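3.2 Collecting demonstrations by hand

Demonstrations for the bin-liner task were given with a pair of hand-held grippers, one per hand, each carrying a flat plate of dot markers for tracking. The Vadley set holds 527 of them, given by 11 people, all of whom had believed they knew how to handle a trash bag.
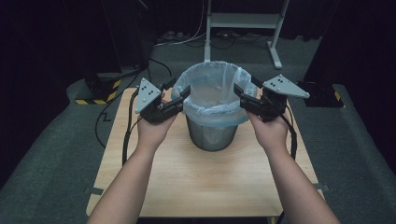 Figure 3. Bin-liner task, seen from head height. Both grippers are held at the sides of the lined bin.

Fingers forgive a great deal that jaws do not. Two of our demonstrators pinched the film so timidly that it slid free — we kept those attempts, labeled as failures, and the demonstrators kept their dignity. Following Kuzmenko, we cut each recording at the first and last jaw motion. Remote control through Maltel was also tried, and is discussed with appropriate brevity in Section 5.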